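Home Projects Reports People Downloads Contact

Comparing two sets of gripper fingers on a tabletop arm

Group project report, second year robotics, Karkatville
April 28, 2026

1. What we set out to do

Our group was given one arm and one parallel gripper and asked to choose a set of fingers for it. There were two sets in the cupboard. The first set, which we call the Druvell fingers after the name on the bag, is black, stiff and narrow at the tip. The second set is printed in soft plastic and bends when it closes. Other groups in the lab have used both and disagree about which is better, and we could not find any written results from them.

The task was to pick up light objects from a table and put them down again. We used toy food for most of it. It is cheap, it comes in awkward shapes, and it does not matter much if it gets squashed.

2. Set-up

The arm was driven by hand from the Trosura controller, with one of us at the controls and another keeping the log. The wrist camera looks straight down past the fingers, and the operator worked from that view for all the attempts we counted. We tried working from a side view in March but kept landing short, so those attempts are left out.

Both sets were bolted to the same mount. Changing over took longer than we had planned, as the screws on the left finger are hard to reach with the camera bracket in place. After each change we ran the zero routine and checked that the tips met.

The closing force was left on the same setting throughout. This was a choice we argued over. A lower force would probably have suited the hard tips, but then we would have been comparing two things at once.

3. Results

We made 146 attempts with each set. An attempt counted as a success if the object was lifted clear, carried and put down without being dropped. Pushing it into place did not count.

The Druvell fingers failed on 34 attempts. The soft fingers failed more often on small items and less often on plush ones — we had expected them to be better at both. With small round objects the soft tips folded under and the object rolled out sideways.

Plush toys were harder for the stiff fingers than they look. The fabric gives way, the tips sink in, and the operator thinks the grip is firm when only the cover has been caught.

4. Reaching into dishes and open spaces

Finger shape made the biggest difference when objects were inside something or close to a rim. We laid the table out so that the operator had to deal with several of these cases in one run, and moved things about between runs.
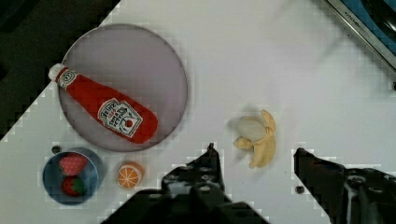

Clearance was the main advantage of the Druvell set. The tips are narrow but the fingers widen a good deal towards the base, so the room they need depends on how far down they have to go. A peeled toy banana lying on open table, like the one just ahead of the gap between the fingers, could be approached from nearly any side. The two strawberries in the small blue bowl were another matter — they sit close together, and a finger has to go down between the fruit and the wall of the bowl. The ketchup bottle lying across the plate was easier to reach, but being plush it had the sinking problem described in section 3. For flat items such as the orange slice we found it best to come in low and close slowly.

5. Problems

The log file from one session was overwritten, and we repeated that session in full. The camera view also lagged at times, and on two occasions the operator closed the gripper too early because of it. We left both attempts in.

All three operators got better as the work went on. The Druvell set was tested first, so the soft set may have had some benefit from this.

6. What we would use

For mixed objects we would fit the Druvell fingers, with a thin rubber pad on each tip. Meijer, the group on the next bench, has a roll of suitable sheet and we have asked for a piece. We would also like to repeat the plush tests at a lower closing force before the arm goes back to the store.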